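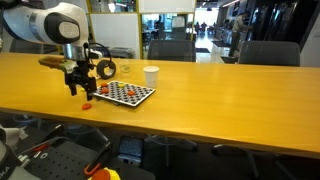

Long table and white-framed pegboard

From: Pin-yu Chiang
To: lestberg-finishing list
Date: August 2021
Subject: Re: Water marks under oil finish

Chi-keung Tsao wrote:
> We have recoated two of the canteen tops with Flurumex and both
> show grey rings again after a fortnight. I sanded to 180 and put
> on 2 coats. Is the oil at fault, or should I go finer?

Chi-keung,

Grey rings usually mean iron in the water meeting tannin in the wood. The oil only slows it down. Going finer will make the surface take up less oil, so I would stay at 180 and add a coat.

Check the coverage as well. On the last batch at Lestberg we used 460 ml per top for the first coat and 46 ml for the third. If your first coat took much less than that, the old finish was still in the grain.

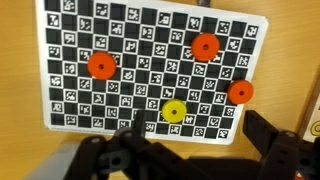

For the existing rings, use oxalic acid in warm water, with gloves and eye protection. Wet the whole top, not just the ring, or you will get a pale patch with a hard edge. Rinse twice, leave overnight, then sand lightly by hand. Do not use wire wool at any stage. The fragments stay in the pores and start the trouble again.

Zustent sell a hard wax that takes over this oil once it has cured. Wu has it on the reading room tops and reports no rings so far, though those see no wet cups. I have not tried it over a bleached surface.

What grit did you use between coats? Your first message did not say.

Pin-yu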